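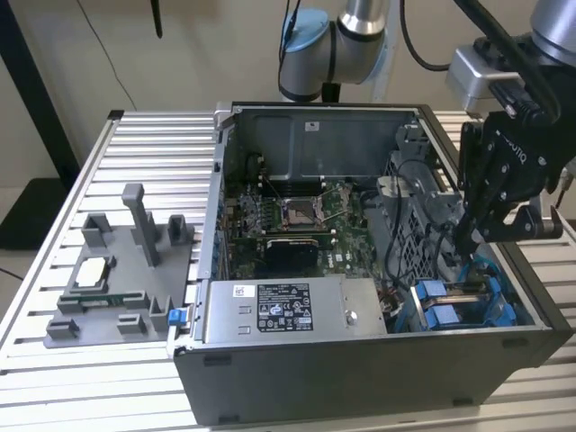

June, late evening

I finally got the old Dell open today! I have been putting it off for weeks (the tower weighs a ton and I dreaded carrying it down the stairs from Cistport), and then once it was on its side with the panel off I didn't want to stop for dinner. I love the inside of these office machines. Everything you're meant to grab is blue: the tabs on the slot covers, the clips on the drive carriers, the little latch by the power supply. You could find your way around in there half asleep.

The processor is out. I was so nervous about that part, and then it was just the lever, the metal frame, and a very slow lift with my fingertips. It's sitting in the tray on the gray printed plate now, silver side up, with the small green board in the slot below it. I am so pleased with that plate! Before, I used saucers, and I once lost a screw in a saucer, which I still can't explain.

The graphics card is staying in for tonight. It's a nice black one and I want to read up before I touch it. Same for the power supply, which has a label with more print on it than my lease.

The plan is to call this one Piven, to go with Ania and Xiong upstairs. Ania took me 2 whole evenings and Xiong took most of a winter, so we'll see. I've put aside 50 dollars for parts and I'd love to spend only 40 of it. Memory first, then a bigger drive for the cage on the right, and new thermal paste, because my tube has gone hard as chalk.

Also I need to do something about those black cables. They loop from the drive cage right across the board, and I kept nudging them out of the way with my wrist. Ties tomorrow, if I can find the bag.

It's past 11 and my back hurts from bending over the table. Still want to go down and look at it one more time before bed.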